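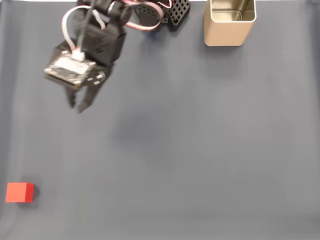
The Fondovness had been in the Kvam family for three generations, and in all that time it had never told the right hour in Stimgate. It was a long-case clock, taller than Bendik's uncle and a good deal better liked, and it struck whenever it felt it had something to add.

Bendik Kvam inherited it in December, along with a tin of foreign coins and a debt to the milkman. The solicitor read the will in the voice of a man ordering soup. To my nephew Bendik, the Fondovness, on condition that he does not sell it, move it or have it mended.

"Does not have it mended?" said Bendik.

"It's quite clear on that," said the solicitor, and turned the page over to see if there was anything more cheerful on the back.

So Bendik moved into his uncle's flat, the clock being forbidden to move into his. The flat was on the second floor of a house in Ronside Road, over a shop that sold lampshades and seemed to be against selling them. He unpacked his shirts and put the kettle on, and at twenty past four in the afternoon the Fondovness struck 11.

There was a knock at the door before the last stroke had died away. On the landing stood a small man in a cardigan, holding a pan of rice.

"Behrouz Karimi," said the man. "Upstairs. It's supper."

"It's twenty past four."

"It struck 11," said Mr Karimi, with some patience, and walked past him into the kitchen.

It took Bendik a week to get to the bottom of it. His uncle had lived by the clock, and the house, having tried complaining, had given in and lived by it too. When the Fondovness struck 11 it was supper. When it struck 2 the woman in the basement, a Mrs Didenko, practised the trombone. When it struck 9 the bins went out, whatever the council might think, and the bins of Ronside Road had as a result sat on the pavement on most days of the year for as long as anyone cared to remember.

"But it doesn't mean anything," said Bendik, over what he supposed was supper. It was ten in the morning. "It's just broken."

"Your uncle said that the town hall clock was broken," said Mr Karimi. "He wrote them 348 letters."

"Did they answer?"

"They sent a calendar once."

Bendik was a reasonable person and had a job in insurance to prove it. He put up with the trombone before dawn. He put up with two suppers on a Tuesday's worth of sandwiches. But he had begun to turn up at the office with rice on his tie, and when his manager asked him to come in at nine he had heard himself say, "Which nine?"

That evening he opened the case. He told himself that he was only looking, and looking wasn't mending. Inside were the weights, the pendulum, and a great deal of fluff. There was also a folded piece of paper, wedged behind the works so tightly that it must have been rubbing on something for years. Bendik pulled it out. The clock made a noise like an old man getting out of a chair.
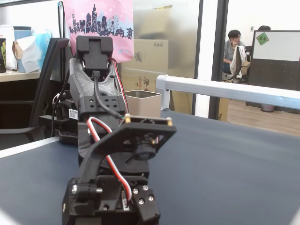 The paper was a bill for a new spring, unpaid. On the back his uncle had written, in pencil, Ask B.K. if he likes rice.

Bendik read it several times. There were, it had to be said, two B.K.s in the house now, and one of them had never been asked anything.

He sat down on the floor with his back against the wall. The Fondovness ticked evenly beside him, sounding pleased with itself. At seven it struck seven. Nothing happened at all. Mrs Didenko did not play. The bins stayed where they were. He listened for feet on the stairs and heard the lampshade man locking up, and then a bus.

At eight it struck eight, and Bendik ate a piece of toast over the sink.

He went to bed at the proper time and lay there being in step with Stimgate, which was a dull sort of town to be in step with. The clock did the quarters. He hadn't known it could do quarters. Some way past midnight he got up, found the bill, folded it along its old creases and pushed it back behind the works until something in there began to grumble.

Then he put his dressing gown on, laid out two forks — it was best to be ready — and waited to be told what time it was.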